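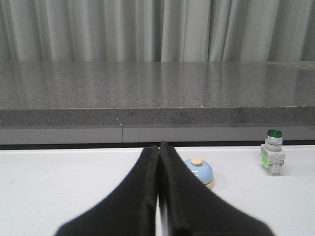 Changes to the Mollodia bus network start after the winter timetable is published.

Mollodia to get evening buses to Ogola

MOLLODIA, October 18, 2026 – Evening buses between Mollodia and Ogola are coming back after a gap of more than three years, the town council said in a notice posted on its website.

The new service, to be numbered 28, will run every weekday evening and stop at the hospital, the Orik bridge and the Ogola rail station. The last bus out of Mollodia will leave shortly after 11 p.m., in time to meet the final train south. At present the last departure is at 6:40 p.m., and anyone who misses it has to drive, get a ride or call a taxi.

The operator will be Sirnomden, the company that already runs the daytime routes. Its contract with the two towns was due to end next July and has been extended to cover the evening trips. The council did not publish the full cost, but said Mollodia and Ogola would split it evenly for the first year.

Demand for a later bus was measured in a survey mailed out with the spring water bills. The council received 383 replies, and 124 of those said they would use an evening bus at least once a week. Most of the people in that group worked late shifts at the hospital or took evening classes in Ogola. Others said they wanted to go to the movies or out to eat without taking the car.

Fares will be the same as during the day. Monthly passes will be valid on the new route, and children under six will ride free. Transfers between route 28 and the existing daytime buses will be good for 90 minutes, as they are now.

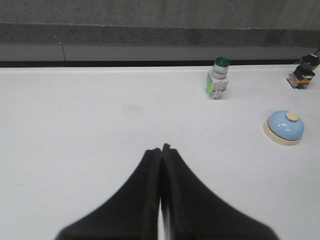 Not everyone got what they asked for. Several replies to the survey wanted the bus to go up the hill to the Orik Heights neighborhood, where about 800 people live. The notice says the streets there are too narrow for a full-size bus to turn around, and that a smaller vehicle would be looked at later. Until then the nearest stop will be at the bottom of the hill, next to the post office. The sidewalk between the two has no streetlights for part of the way – the public works department has been asked to price them.

There will be no weekend service to begin with. Sirnomden told the council it does not have enough drivers to cover Saturday nights and is hiring. Training takes several weeks, and new drivers must complete it before they can carry passengers on the county road.

Two existing stops will move as part of the change. The stop outside the old savings bank goes around the corner to the library, and the one at the Ogola end of the bridge shifts across the street so that buses no longer have to cross traffic to reach it. Temporary signs will go up at both places a week ahead of the move.

The winter timetable will be printed in the local paper and posted at all bus stops. Paper copies will also be available at the library and at the front desk of the town hall. Riders who need a large-print version can ask for one by phone.

The council will review passenger numbers after six months. Comments on the route can be sent in writing to the town clerk's office, which will pass them on to Ogola and to the operator.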